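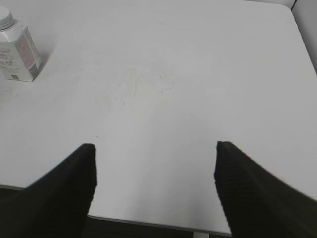

Wiping down a table remains one of the more instructive tests of whether a machine can be trusted with household work. The task is commonly assumed to be simple, and for a person it is. A gripper must first establish what is on the surface and what is part of it. A white bottle with a screw cap, standing on a white table, offers very little contrast, and a faint yellowish-grey smudge with a few dark specks beside it offers less still. A person notices both, moves the bottle and fetches a cloth. Most machines now on trial manage one of these steps with confidence.

The Hodismont household advisory service receives regular enquiries on this subject. The following guidance is intended for members who are considering a domestic arm, or who already have the use of one.

Clearing the surface

Remove glassware, papers and anything open before the machine is started. Leave only items which stand upright without support. Matt surfaces are generally easier for the machine than polished ones, and a coloured mat under pale containers will help further.

Marks and crumbs

Loose crumbs should be brushed off by hand. Dried marks respond to a damp cloth laid flat for a minute or two, followed by light strokes in one direction. The Cerora arm can draw a cloth across a table, but it applies the same pressure throughout and does not return to a mark it has missed. In our trials, 257 of 800 passes left some residue that a second wipe by hand removed. Do not use scouring powder on painted or coated tops -- the scratches hold dirt and make later cleaning harder.

Bottles and caps

Lifting a closed plastic bottle is within the ability of most present machines, provided that the sides are firm. Opening one is a different matter. The cap must be turned while the body is held still, and a soft bottle gives way under the grip.

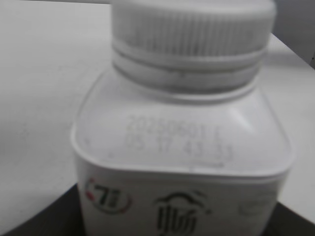

Ridged screw cap, with a printed code on the shoulder of the bottle.

Codes of this kind should be read by a person. The figures follow the curve of the plastic and are often faint, and the order of day, month and year differs between countries. Where there is doubt, consult the packaging or the shop before using the contents.

Cost

The Gaete model was offered to members in December at 2185 euros, and the larger Skuvitz at 4000. Neither price includes fitting. Henrike Voß, who directed the trials, advises against purchase for table cleaning alone. Members with limited reach or grip may find the lifting function useful and can request a home demonstration in writing.

Page last revised 26 January 2020.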